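Participants wanted: household and shop chores, by hand and by machine

Adent is looking for adults to take part in a study at our Rilurcombe site this August. We want to know how far two-armed robots have come with everyday jobs such as sorting small items into a tray, packing a shelf box or clearing a table. For now people are a good deal faster, and we need a fair record of how they do the same work.

You will do a set of short tasks at a table, then watch the robot try them and score each attempt on a form. A session lasts 100 minutes, including a break.

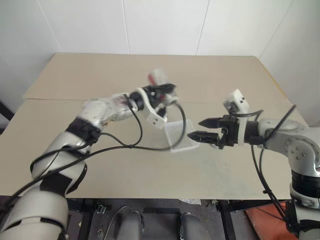

Adent Household Tasks Group

The tabletop work uses a shallow plastic container and small objects, which the arms pick up with two-fingered grippers. Some attempts fail, and we want those scored as well.

You should be 18 or over and able to stand for short periods. Store, warehouse or cleaning experience is welcome but not required. Please do not apply if you work for Relletti, which supplies our test items.

Pay is $41 per session, up to four sessions per person. Parking is free.

To apply, write to Nadège Pons at the Rilurcombe front desk with your name, a phone number and the hours you are free. Questions about the tasks go to Boyang Kong.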